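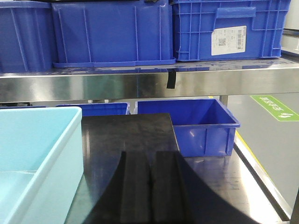

Why do some plastic storage boxes have holes in their sides and others have none?

The holes let air in and water out, and they make the box lighter to carry. Boxes with solid walls are for things that are small, dusty or runny and would fall or leak through a gap.

Cirnolach Juniors > How Things Are Kept > Boxes and Shelves

Reading time: 5 minutes

Words by Wakana Nishimura

Almost everything you use has spent part of its life in a box. Your apples were in one, and so were your felt pens. Even the screws that hold your chair together were tipped into a box before anyone used them. People who work in kitchens, workshops and stores use plastic boxes all day long, and the shape of each box tells you something about the job it does.

Solid boxes

A box with solid walls and a solid floor is usually called a bin or a tub. You can put rice in it, or beads, or wet paintbrushes, and what goes in will stay in. Dust has a harder time getting in from the sides too. If the bin has a lid, there may be a latch to hold it shut. A latch is a small catch that you press or flip with your fingers.

The bad thing about a solid bin is that air can't move through it. Put damp swimming things in one, close the lid and leave it for two days, and they will smell.

Boxes with holes

A box with openings in the sides is called a crate. Sometimes people say "ventilated crate", and ventilated means that air can pass through. Fruit and vegetables keep better with some air moving past them. Bottles and balls go in crates as well, as they are too big to slip out of the openings.

A crate has another good point. You can look through the sides and see if there is anything inside without lifting it down.

The ribs

Run your hand along the outside of a strong plastic box and you will probably feel raised lines. These are ribs. They do the same work as the ribs in your own chest, which stop your body from squashing inwards.

A flat sheet of plastic bends easily. Add ribs and it becomes much stiffer, and the maker doesn't have to make the whole wall thick. You can test this with paper:

Take a sheet of paper and lay it across two mugs like a bridge. Put a coin in the middle. The paper sags.

Now fold the same sheet backwards and forwards into narrow pleats, like a fan, and open it out a little. Lay it across the mugs again with the pleats running from one mug to the other. It will hold the coin, and quite a few more.

The folds in the paper work like ribs.

Handles and rims

A handle on a crate is often just a hole or a hollow shaped for your fingers. It is made at the same time as the rest of the box, in the same mould, so there are no screws to come loose. The word for this is moulded.

The rim is the edge that goes round the top. A thick rim keeps the opening in shape and is kinder to your hands than a thin one. With some boxes, the rim also holds up the next box in the pile.

Labels and codes

When boxes look alike, you need a way to tell them apart. You could write on them, but labels are easier to change. The blue crate on the right of the shelf has a white label on its front, with a square QR code and a striped barcode as well as lines of words.

A barcode is a row of dark and light stripes. A scanner shines light on it and reads the pattern as a number. A QR code is a square pattern of tiny dark and light blocks, and it can hold more than a row of stripes can. Neither code has a drawing of the box hidden in it. Very often it holds only a number or a web address, and a computer uses that to look up the rest.

Let's say a storeroom in a town called Muder gives one of its boxes the number 296. Somebody scans the label. The computer finds 296 on its list and shows "paper cups, top shelf". If the cups are moved to another shelf, the list is changed and the label can stay the same.

Why put them on steel?

Shelves and tables in busy places are often made of stainless steel. Steel is strong, so heavy boxes don't make it sag. Stainless steel has a metal called chromium mixed in, which helps to stop it going rusty. It wipes clean with a cloth.

It does get scuffed. Boxes that are pushed and pulled leave faint marks on it over time. Polished steel is also shiny enough to work like a poor sort of mirror, and you may see smudges of colour in it from things nearby.

Which box would you choose?

Try this with someone at home or in your class. Choose a bin or a crate for each of these:

Potatoes with soil on them
Dry pasta shapes
Footballs
Glitter
Onions
Building bricks, the very small kind

Potatoes and onions like air, so a crate is a good choice, though you may want newspaper underneath for the soil. Footballs will be fine in a crate. Pasta, glitter and tiny bricks need solid walls. If you chose a crate for the glitter, have a broom ready.

Words to know

Bin: a box with solid walls
Crate: a box with openings in its sides
Rib: a raised line that makes a wall stiffer
Rim: the edge around the top of a box
Ventilated: made so that air can get through

This page is number 11 in How Things Are Kept. Number 12 is about jars, and number 13 is about string.

Jars | String | Tins | Sacks | All pages | Grown-ups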